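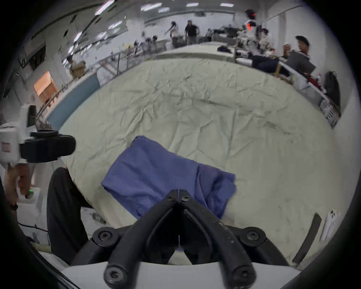

Black fingers, blue cloth, crumpled white sheet: a hand-held pair at work in the big room.

Hello, and welcome to Fimwood! I'm Chepkoech Kimaro, and I started this company with Mwangi Rugemalira after years of buying grippers that looked lovely in the brochure and then couldn't pick up a sock. We try them out so you don't have to (well, so you have to do less of it).

What we do all day is fairly simple. You send us a gripper, an arm, a camera or a controller, or you tell us which ones you're stuck between, and we put them through the same set of jobs. There are 29 jobs on the list at the moment. Cloth is my favourite because it's so awkward – it folds, it slips, it bunches up just when you think you've got hold of the corner. Mwangi prefers cables and will talk to you about them for as long as you let him.

A lot of our testing starts with hand-held grippers, before anything gets bolted to an arm. You learn such a lot from holding the thing yourself! You feel where the fingers meet, whether the tips will get under an edge, how tired your wrist is by lunch. After that we move on to the arms. We have two that we use for comparisons, the Draltus and the Muriithi, and they disagree about nearly everything. The Draltus is quick and a bit rough. The Muriithi is slower but wonderfully gentle with towels, and I'm afraid I have a soft spot for it.

Our own controller is called Sestia, and it's now on version 6. Version 5 had a habit of closing the fingers twice, so if you're still running that one, please write to us and we'll sort you out.

There's plenty of room for visitors. We open up every Friday afternoon from 2, and you're welcome to bring your own kit and something difficult for it to pick up. Just drop us a line first so we can clear you a table, and ask for me or Mwangi when you arrive.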